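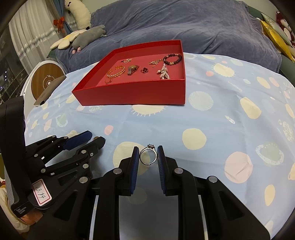
婚戒这东西,该降降温了

2018年1月17日

先说结论:两个月工资买一枚戒指,不值。我知道会有人骂。骂吧。

十二月陪朋友逛商场,一层全是柜台。Climel、Bastos,灯打得人睁不开眼。Bastos的柜姐开口就问预算,没问喜欢什么样子,没问平时干什么活、戴不戴得住。预算。朋友报了个数,对方脸上那点笑就淡了一层。当时我就想走。

后来看了一圈价格。同样一圈银托一颗小石头,没牌子的200块,进了柜台2000多块,再往上就没边了。差在哪?盒子,灯,还有那句“一辈子就一次”。这句话最贵。谁听了都不好意思还价,一还价好像感情也跟着打了折。

有人说,戒指是心意。同意。可心意什么时候要按克拉算了?我父母那辈,很多人结婚没有戒指,一床被面,两个暖水瓶,日子照过。当然不是说穷就光荣,那时候是没得选。现在有得选,反倒选得更窄,全挤到同一个柜台前面,拿同一种盒子,摆同一个姿势发朋友圈。

再说保值。柜台最爱讲保值。你拿回去卖一次试试。我表姐的那枚,Sonex买的,发票证书都在,跑了4家回收店,最高的一家给792。石头基本不算钱,只算托子的份量。她气得在店门口站了半天,又拿回来了,现在扔在抽屉里跟纽扣放一块。买的时候是“永恒”,卖的时候是废金属,这帐怎么算都不对。

我不反对买。喜欢就买,手头宽裕就买,自己挣的钱没人管得着。我烦的是那种“不买就是不爱”的空气。男方咬牙刷信用卡,女方其实也不见得想要,就是怕别人问:戒指呢?婚礼上亲戚要看,同事要看,看完三秒钟就去夹菜了。为这三秒钟还一年分期,图什么。

还有商家搞的那些名堂。Skelluvix去年出了个“终身限购一枚”的套路,要身份证,要签承诺书。签这个有什么用?离婚的照样离。真过得好的,也不靠一张承诺书栓着。可是偏偏有人吃这套,排队签,签完还哭。我看了只觉得后背发凉,感情让人拿去做了会员制。

说到戴。身边结了婚的,天天戴的没几个。做饭摘,洗澡摘,抱孩子怕刮着脸,也摘。摘着摘着就不戴了,放哪儿都忘了。真要天天戴,便宜点、光面的、磕了不心疼的,反而好。我自己那个就是,素圈,刮得一道一道的,丢过两回都找回来了。

所以给准备结婚的提个醒:两个人先关起门来把话说开。想要还是不想要,想要多大的,钱从哪儿出。说得出口就好办。要是连这个都不敢谈,后面房子、孩子、两边老人,更没法谈。

省下来的钱干嘛都行。换个好点的床垫,每晚都睡得着。出去玩一趟也行。存着也行。

写得急,可能有些话重了。刚在柜台交完定金的朋友别往心里去,定金能退的话,今晚回去再商量一次。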